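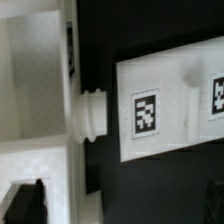 White block with the square marker on it, against black.

20 Feb 2026

Paid the Zanton card this morning, 500 in one go, before I could talk myself out of it. That leaves one more payment and then it's clear. The Elex account is the one that bothers me now. They raised the rate in January and I only saw it when I went through the statements last night.

Called the Pollcombe branch at lunch to ask about moving the balance. On hold for 15 minutes, then told I have to come in with 2 pay stubs and proof of address. The gas bill is still in the old name of the street, so I'll have to print the bank letter instead.

The Tufa savings account pays out on the 13th of each month. I had been leaving the interest in there and forgetting it. Changed it to go straight to the Elex debt. It isn't much, but it was doing nothing where it was.

Canceled the second streaming plan. Kept the gym until spring.

Groceries came in under budget this week, mostly because I ate soup. Need to call the insurance people Monday about the car and ask what the higher deductible would save me.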